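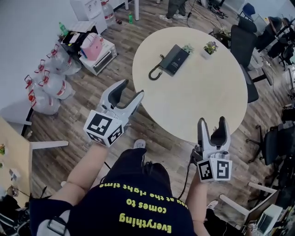
Notes on the Water Corner at Besson Street

It has been the practice of this blog to record, from time to time, the small changes made to the rooms in which I work. Readers who came here for the series on bookbinding are asked for their patience. That series will resume when the paper has arrived. The present entry concerns the corner of the Lukenau office on Besson Street where the drinking water is kept, together with the round table, the telephone and the plants.

The arrangement described here came into effect on 3rd September. Before that date the water dispenser stood in the corridor next to the coat hooks, and the full jugs were stored in the supply closet behind the printer paper. Anyone wishing to replace an empty jug was obliged to move the paper first. A good deal of paper was lost to damp in this way, and a formal request was made in May to have the dispenser brought into the main room. The request was mine. It was approved with one condition, namely that the passage to the window be kept clear at all times.

The dispenser is now against the wall, and the jugs are kept along the same wall, to the left of the table as one approaches it. They are the large plastic kind with red caps and red handles, supplied by Gromgate under the agreement the office has had for some years. I had expected the handles to be a minor convenience. Having now carried several jugs from the door to the wall, I would place them well ahead of any other feature of the product. The former supplier's jugs had no handle of any kind and had to be embraced.

A word on how the jugs are stored. Some stand and some lie on their sides, and there has been discussion of whether this should be regularized. My colleague Évan Gautier holds that all of them should stand. I do not disagree in principle. The delivery, however, is made before most of us arrive, and the jugs are left as the driver leaves them. It has been agreed that whoever fetches the next jug will take one that is lying down, and that the standing ones will be used last. No further rule has been thought necessary. Empty jugs are not to be put back among the full ones. They go to the rear entrance for collection, with the cap on.

The floor in this room is of wooden planks, and it was the cause of some hesitation. A dispenser that drips onto planks will mark them sooner or later, and the building management was clear that the cost of any repair would fall to the tenant. The drip tray is therefore to be emptied every evening by the last person out. I have done this myself on most evenings and can report that it requires very little time. A cloth is kept in the second drawer of the filing cabinet for spills. Kindly return it there after use and do not hang it on the radiator.

The round table deserves separate mention. It is cream in color and stands on a central pedestal, and it was previously in the reception area, where it held magazines that were not read. I had proposed a narrow rectangular table for the new position. I was overruled, and I now acknowledge that the decision was sound. A round table on a pedestal has no corners to catch the hip of a person carrying a heavy jug, and no legs to catch the foot. It also permits people to stand on any side of it while waiting their turn at the water.

On the table is the telephone. It is a black desk telephone with a coiled cord, and it answers to extension 512. Several of the younger staff have asked whether it might be removed. The matter was considered. The line serves the street door after hours, and the cost of a replacement system, as quoted by Bokus, came to over 2000 before installation. The telephone therefore remains. I confess to a personal preference in this regard. A handset with some weight to it encourages a person to finish the conversation standing up, and calls taken at the round table tend to be shorter than those taken at a desk. Users are asked to let the cord hang straight for a moment before replacing the receiver. It tangles readily and I have untangled it more often than I would wish.

The plants were my own contribution. One is a succulent with pale green leaves. The other is in a white pot and carries small flowers between pink and purple. I regret that I did not keep the label of either and would welcome an identification from any reader who can supply one from the color of the flowers and the general habit. They were bought together at the market, at the end of the afternoon, from a stallholder who was already packing up and who was not inclined to answer questions.

Their care is as follows. The succulent is watered every 2 weeks and not more often. The flowering plant is watered every 4 days, in the morning, with a single cup. Tap water is perfectly adequate for both. It has come to my attention that the plants are sometimes given the remains of a cup of drinking water by people who are on the point of leaving the table. The intention is appreciated. The succulent has already dropped leaves on this account and the practice should cease.

Two matters are outstanding. The first is the supply of cups, which at present are kept in the kitchen and must be carried through. A small wall bracket has been suggested, and I am waiting for a decision as to whether the wall may be drilled. The second is the placement of the delivery notes from Gromgate, which have been found under the telephone, under the plants, and on one occasion in the drip tray. Until a folder is provided, they may be left on my desk, under the stapler.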